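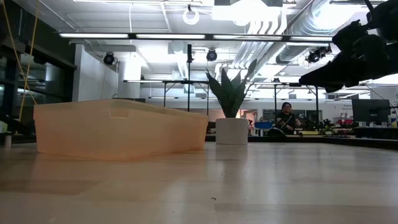
Dorottya Jakab keeps returning to one point when new clients ask what the company does: most moisture damage in a building is measurable months before it is visible, and the measuring is cheaper than the repair. Much of the work at Solberg Building Moisture follows from that.

About Solberg

Solberg surveys moisture in existing buildings and writes repair specifications. We do not carry out repairs, sell coatings or membranes, or take referral fees from contractors. Our clients are housing associations, school districts, property managers and private owners. The firm has 11 employees in two offices. The main office and the laboratory are in Lokov. The Pisell office handles field work in the coastal area, where wind-driven rain accounts for the larger share of cases.

What we do

Wall surveys. Relative readings are taken on a grid with a capacitance meter, then checked by drilled samples at selected points. The samples are weighed, oven-dried and weighed again in the laboratory. Surface readings alone are not used as the basis for a repair specification. Salts, foil-backed plaster and metal lath all raise the reading without any change in water content.

Flat roofs. We locate wet insulation by infrared survey after sunset and confirm it by core cuts. Cores are patched the same day with material compatible with the existing membrane. The owner should tell us in advance if the roof is under warranty, as some warranties require the original installer to close the cuts.

Crawl spaces and basements. Temperature and humidity are logged over at least 4 weeks. Shorter logging periods are accepted for real estate transactions, and the report then states the limitation on its first page.

Floor slabs. Humidity is measured in sealed holes within the slab before flooring is installed. Heating must be on at service temperature before the holes are read.

Reports

Each report contains a plan with numbered measuring points, the raw readings, the laboratory results and a separate section for interpretation. The raw readings are given in full so that another consultant can reach a different conclusion from the same data. Reports are normally issued within 12 working days of the last site visit. Laboratory samples are kept until the client has accepted the report, then discarded unless we are asked in writing to hold them.

Data logging

Field loggers transmit to Nuvlow, our in-house database. Clients with a monitoring agreement receive a login and can export readings as a spreadsheet. Loggers are checked against saturated salt solutions every December, and any unit outside tolerance is withdrawn.

Staff and contact

Dorottya Jakab is managing director and signs all repair specifications. Aparecida Quintana heads the laboratory and is the contact for sample submissions from other firms. Samples must arrive in airtight containers marked with project name, point number and depth. Unmarked samples are returned untested.

Both offices open at 9 a.m. Site visits in occupied apartments are booked through the property manager.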